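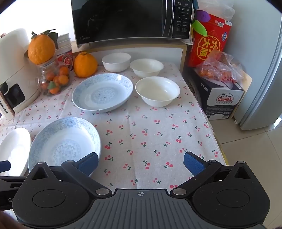 Plates and bowls on the cherry tablecloth, with the oranges behind.

9 April 2025

I wanted to write about taxes this week, but I did not finish them, so I will write about plates.

We moved to this apartment in October. For the first months we ate from anything that came out of the box first. My wife's sister gave us the two blue plates, the ones with flowers and something like clouds on them, and the rest we bought one by one, when one broke or when a guest was coming. So it is not a real set. I used to be a little ashamed of it. In my mother's house there was a set for 12 people behind glass, and we were allowed to touch it at New Year and at funerals.

Now I think a small number of dishes is a good thing for a small kitchen, and I would like to explain how I keep them, in case somebody has the same kitchen as me. Our cabinet is 90 centimeters wide and it is the only one I can reach without a chair.

The first thing I do is to put everything on the table. I mean really everything that I want to sort that day. If I sort inside the cabinet, I only move the plates from left to right and I am tired after ten minutes. On the table I see what belongs together. The bowls I put from small to large, and then it is very clear that the large one must go at the bottom and the small one inside. I know this is simple. But for several weeks I had the medium bowl on one shelf and the large bowl on another, and every evening I was moving one to take the other.

The plates with the pattern I keep separate from the plain white ones. It is for a practical purpose. The patterned ones are more shallow, so soup or anything with sauce runs to the side, and I use them for dumplings, for fruit, for bread. When all the plates are in one pile, the one you want is always at the bottom. I learned also to put a paper napkin between two patterned plates. My friend Blažena Krajčí told me this. Her grandmother did it with newspaper, but newspaper leaves gray on the plate.

About the tablecloth. It is the cherry one, white with small red cherries and green stems, and some readers will remember it from my post on stains, where I asked for help with turmeric. Thank you for the 23 comments! The method that worked was from Mulugeta Fikre: dish soap first, then lemon juice, then one afternoon on the balcony in the sun. I tried the vinegar as well, on another corner, and there it is still a little yellow if you know where to look. I don't tell you which corner.

I like to have a cloth on the table when I sort dishes. The bowls do not make that terrible noise when you put them down, and they do not slide. Before, I did it on the bare table and my neighbor downstairs asked very politely if we were opening a restaurant.

Some of you asked how we put so many things on the back of the table and still eat there. The microwave is on a stand, this was the best purchase of the year. Before the stand it took almost half of the table and we ate with our elbows close to the body, like in an airplane. I bought the stand from a man called Emiliano Zamudio who was moving away, and he carried it up the stairs with me and did not want to take extra money for it. If you read this, Emiliano, it stands very well.

The glass jar was for rice in the beginning. Then I noticed that when the small oranges are in the refrigerator, we forget them, and when they are in a glass jar on the table, we eat them all. So the rice went into a tin and the small oranges have the jar. I call them small oranges because in our house there is an argument about what they are. The seller says one name, my wife says another, and I eat them. The big ones with the leaves do not fit through the opening, so one sits on top of the jar as a lid. It looks nice and it keeps nothing out. With the leaves on they seem to me more fresh, but maybe this is only a trick of the market and I am an easy customer.

The paper cups I would like to remove. They stay there from a birthday, and every time I want to put them up high somebody comes to visit and it is faster to take a paper cup. I have written them on my list for this month.

What I still don't have is a good place for the largest bowl. Inside the cabinet it fits, but only if the door is not closed completely, and a door that is open two fingers makes me nervous. Omid Ahmadpour, who has the same kitchen two floors above, hung a shelf over his window for such things. I went up to see it. It is a good shelf, but I would need to drill, and the wall over my window makes a hollow sound that I don't like. For now the bowl lives on top of the refrigerator with the onions in it.

I also want to find one more of the blue plates. We are two people and there are two plates, so in theory it is enough, but when we have one guest, this guest gets a white plate, and I always wonder if he notices. If somebody has seen this pattern in a shop, flowers in pale blue, a round decoration in the center and also a pattern on the rim, please write to me. I looked in the secondhand store called Prata and they had only cups, and the cups were green.

Next time the taxes, I promise. Or the onions, if the bowl falls down before that.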